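ロボットなんでも相談室 > 教示・ティーチング > 遠隔操作

箱の中の物をつかむ動作を遠隔操作で教えると、データがばらばらになります

投稿者:ぷちころ
投稿日:2025-09-21

はじめまして、いつも読むだけだったのですが、今回は本当に行き詰まったので書き込みます。長文ですみません!

職場で、金属の箱に入れた小物をロボットアームでつかんで、隣の箱へ移す作業を教えています。教え方は遠隔操作です。手元のコントローラーを動かすとアームの先がついてくる方式で、人がやって見せた動きを記録して、あとで学習に使います。記録用のソフトは Trivura というもので、前任者が入れたものをそのまま引き継ぎました。前任者はもう異動していて、メモが2枚残っているだけです(しかも片方はソフトの入れ直し方だけ……)。

いままでに193回分の手本を録りました。最終的には400回分を集めることになっています。ところが途中まで学習させて動かしてみたら、つかみに行く手前でアームが迷うんです。物の真上まで行って、右に寄って、左に寄って、また戻って、みたいな。見ていると「あ、これ私の動きだ」と思うんですよね。私も操作しながら毎回そこで迷っているので。
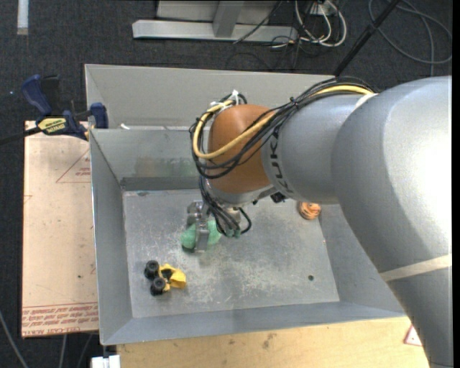 遠隔操作でいちばん苦手なのが、高さの感覚です。横から箱をのぞき込みながら動かすのですが、指先があとどれくらいで底に着くのかがわからなくて、おそるおそる下げては止め、下げては止め、になります。柔らかそうな緑のものはまだいいんです。指の左右にはみ出すくらいの大きさなので、だいたいのところで下ろしてもなんとかなります。困るのは小さいオレンジのボールと、黄色い車のおもちゃ。ボールはちょうどアームの下に入ってしまうと、上からだと一部が隠れてしまって、首を伸ばして操作することになります。車のほうは横倒しのときと普通に立っているときで、つかむ向きを変えるべきなのか、いつも同じ向きでつかむべきなのかも決められていません。

もうひとつ気になっているのが配線です。手首のところでケーブルがぐるっと輪になっていて、手先を大きくひねると引っぱられそうで怖いんです。それでひねりを避けて遠回りすることがあって、その遠回りもそのまま手本に入っています。

聞きたいのは次のことです。

・迷った手本は全部捨てるべきですか? 捨てると半分も残らない気がします。
・遠隔操作をやめて、アームを直接手で持って動かすやり方に変えたほうがいいでしょうか。
・物ごとにつかみ方を決めてしまっていいものでしょうか。

操作しているのは私と、もうひとりの同僚です。同僚は私よりずっと速くて、動きも大胆です。それもばらばらの原因かもしれません。よろしくお願いします!

投稿者:Zyanya Escobedo

こんにちは。うちも遠隔操作で似たような箱移しを教えているので、読みながら何度もうなずいてしまいました。

まず「これ私の動きだ」という感想、たぶん当たっています。手本を真似する学習だと、迷いもちゃんと真似されます。しかも物の真上で止まっている時間が長いと、そこは「動かない」という手本がたくさんある場所になるので、実機も止まったりうろうろしたりしやすいんです。私も最初の頃、止まって考える癖がそのまま出て、見ていてかなり恥ずかしかったです(笑)

捨てるかどうかですが、私なら全部は捨てません。分けます。

まず、つかむ前に2回以上左右に往復しているものは外します。これは迷いがはっきり入っているので。次に、ただ止まっているだけで、そのあとまっすぐ下ろせているもの。こちらは止まっている部分を切り詰めれば使えます。ソフトに切り詰めの機能があるかどうか、Trivura は使ったことがないのでわかりません、ごめんなさい。なければ書き出してから自分で削ることになると思います。

それから、一度つかみ損ねてやり直して、ちゃんとつかめたもの。これは残してください! 失敗から戻る動きが手本に入っていると、本番でずれたときに立て直せることがあります。うちでは最初これを全部捨てていて、あとからわざわざ録り直しました。もったいなかったです。

高さの件は、練習と見え方の両方だと思います。うちでやって効いたのは、横からの映像をもうひとつ手元の画面に出すことでした。直接のぞき込むより、画面で底との隙間を見るほうがずっと楽です。ただし、学習に使うカメラに映っていない情報を頼りに操作すると、ロボットから見ると「なぜそこで下げたのかわからない」手本になってしまいます。出すなら、その映像も学習側に入れるようにしてください。首を伸ばしてのぞき込むのも同じ理由であまりよくないです。ぷちころさんには見えて、ロボットには見えていないことになるので。

あと、録る前に10分くらい捨て練習をするといいですよ。録画なしで同じボールをひたすらつかむ。朝いちばんの手本って、見返すとやっぱり下手なんです。

同僚さんとの違いについては、どちらかに合わせる必要はないけれど、近づく道筋だけはそろえたほうがいいと思います。うちの約束は「まず物の真上まで水平に行く、手先の向きを合わせる、まっすぐ下ろす、つかんだらまっすぐ上げる」。これだけです。紙に書いてコントローラーの横に貼ってあります。速さは多少違ってもなんとかなりましたが、斜めから入る人と真上から入る人が混ざっていたときは、間を取ったような変な軌道になって箱の縁に当たりそうになりました。

長くなってしまった。またうまくいかなかったら書いてください!

投稿者:Pisutora

手で持って動かすほうが絶対いいです。コントローラーは感覚がつかめないので。うちは小さい卓上アームですがそれで全部できました。

投稿者:箱と縁

上の方の意見に少しだけ。直接手で動かす教示は私も好きなんですが、今回のアームは卓上用とはだいぶ体格が違いそうです。産業用の大きめのアームだと、手で導ける機能がついているかどうかがまず問題で、ついていない機種を手で押して教えるのは無理です。機種の説明書と、職場の安全担当の方に確認してからにしてください。できたとしても、操作する人の腕や手がカメラに映り込むので、映像を使って学習させるなら別の面倒が出てきます。私は今の遠隔操作のまま整えるのに一票です。

つかみ方を物ごとに決めてしまう件、決めていいと思います。むしろ決めてほしいです。車のおもちゃなら「車体をはさむ、車輪ははさまない」とか、そのくらいの粗さで。向きは物に合わせて変えてかまいませんが、同じ置き方なら同じ向き、というのは守ったほうがいいです。ボールは丸いのでどの向きでもつかめてしまいますよね。だからこそ人によって、日によって変わってしまう。いちばん手首をひねらずに済む向きに決めてしまえば、配線の心配も少し減ります。

その配線ですが、遠回りで避けるのを操作者の気遣いに任せるのはやめたほうがいいです。アーム側の設定で手首の回転範囲を絞っておけば、操作中に考えることがひとつ減ります。どこまで回して大丈夫かは、録画を止めて、ゆっくり動かしながら誰かに横でケーブルを見てもらって決めてください。輪の余裕が足りないなら、束ね直しは設備を見ている人に頼むのがいいと思います。範囲を絞ったあとは、前の遠回りの手本とは動きが変わるはずなので、古いほうは日付で分けておくと後で泣かずに済みます。私は混ぜて泣きました。

それと回数のことですが、400回という数字にあまりこだわらなくても。以前 Pettigrew という社内の仕分けの案件で1,000回分録ったことがありますが、置き場所が毎回ほとんど同じで、箱の隅に物があるとまるで駄目でした。真ん中にばかり置いていたんです。隅、壁ぎわ、物どうしがくっついているとき。置き方の表を作って、順番につぶしていくと偏りに気づきやすいです。

投稿者:ぷちころ

みなさんありがとうございます! こんなに詳しく書いていただけると思っていなくて、印刷して同僚と読みました。

手で動かすほうは、確認してみたらうちの構成では使えないそうです。なので遠隔操作のまま続けます。

193回分は往復しているものだけ外すことにして、いま見返しているところです。自分の迷いを延々と見るのはなかなかつらいです……。やり直してつかめたものは残します。全部捨てるところでした、危なかった。

「のぞき込んで見えているものがロボットには見えていない」というのは、まったく考えていませんでした。今日から画面だけを見て操作する練習を始めましたが、いまのところ笑ってしまうくらい下手です。同僚も下手になったので、ちょっと安心しました(笑)

近づき方の約束も紙に書いて貼りました。手首の範囲は設備の人と相談する日を決めてもらっています。11月に途中経過を見せる場があるので、それまでに一度学習させて、結果をまたここに書きますね。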